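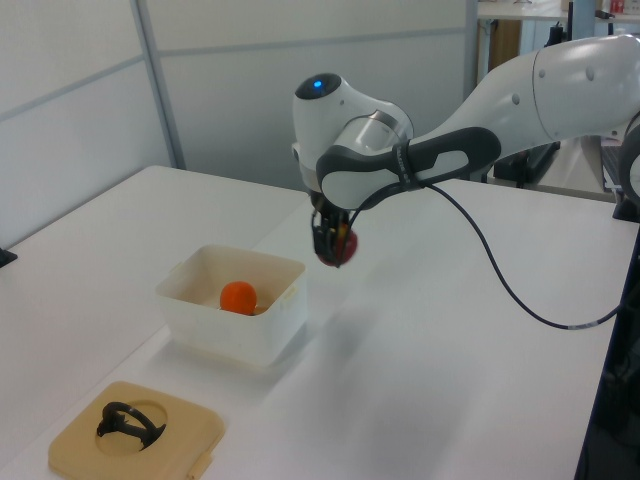
A square open-topped box on a white tabletop, with an orange ball on its floor.

Clear-ish Plastic Boxes: What They Fix and What They Don't
Household Notes, February 4, 2007

Every winter the stores put storage boxes by the front door and I buy too many of them. I have done this long enough to distrust most of the advice that comes with them, including the advice I used to hand out on this page. What follows is what I still believe after emptying the game closet, the junk drawer and most of the shelf over the washer.

Don't buy first. The catalogs want you to measure the shelf, order a matching set and then go looking for things to put in it. Pile the stuff up on a table and live with the pile for a day. A good part of mine went to the trash or back to the kids' rooms, and the set I had priced at Furkemthorpe would have been twice what I needed.

See-through or solid? The usual claim is that see-through boxes end the need for labels. I don't buy it. Most of the cheap ones are milky, and once they are stacked above eye level you are looking at a gray shape that could be balls or could be socks. They do fine on a low shelf or a tabletop, where you look down into them. Anything higher gets a strip of masking tape and a marker. The label makers are nice if you enjoy them. Mine ran out of tape and I never bought more.

Lids. Leave them off for anything used every week. People who take a lid off to get a ball out do not put the lid back on to put the ball away, and then you have a ball, a box and a lid in three different rooms. I keep lids for holiday things and for whatever lives under the bed.

Balls in particular. They are the worst thing in the house to store and the tips for them are mostly bad. Nets sag and the small ones go through the holes. Hanging tubes look clever in the magazine and then you have to take every ball out to get the one at the top. A plain box with straight sides beats both. Check the height of the wall before you pay: if the ball stands a little taller than the side, it will still stay put as long as nobody kicks the box, but two layers will not. Square corners pack against each other on a shelf better than round tubs do, whatever the tub people say about easy cleaning.

Sorting by color. A reader wrote in April to say her family sorts everything by color, red in one bin and orange in the next. Good for her. With small children it lasted 2 days here. Sort by where the thing gets used and let the colors mix.

Small odd parts. Loops, clips, handles that came off something. I used to tell people to keep these in a jar. A jar is where they go to be forgotten. A shallow tray on the work table is better, one layer deep, so you see the piece when you are standing there with the thing it belongs to. If it has sat in the tray until spring cleaning and you still can't name it, out it goes. I make an exception for furniture hardware, and I have been sorry every time I didn't.

Washing. Warm water, dish soap, a soft cloth. Skip the scouring pad, it clouds the plastic for good. I tried the Olia spray that is supposed to bring back the shine and could not tell the sprayed box from the other one. Baking soda paste got most of a marker stain out of a corner but it took longer than the box was worth. Keep them out of the bottom rack of the dishwasher unless you like them warped. Dry them upside down on a towel and check the corners before you stack them, as water sits in there and the box above will stick.

Cost. I added up the receipts last month, which I don't recommend. Some $45 on boxes in one winter, and the one I use most came free with a salad from a deli. The Jokorero stackers are sturdier, I'll give them that, but the rims catch on each other and you need both hands to get them apart.

Cables and table edges. Anything with a cord gets used at the table and the cord always ends up over the side. Adhesive cord clips hold through one summer. A wrap of white tape with the name of the appliance written on it is the only cord tip I still follow, and I follow it because I once unplugged the freezer.

Next time: drawer dividers, and whether the bamboo kind is worth the money. I have my doubts.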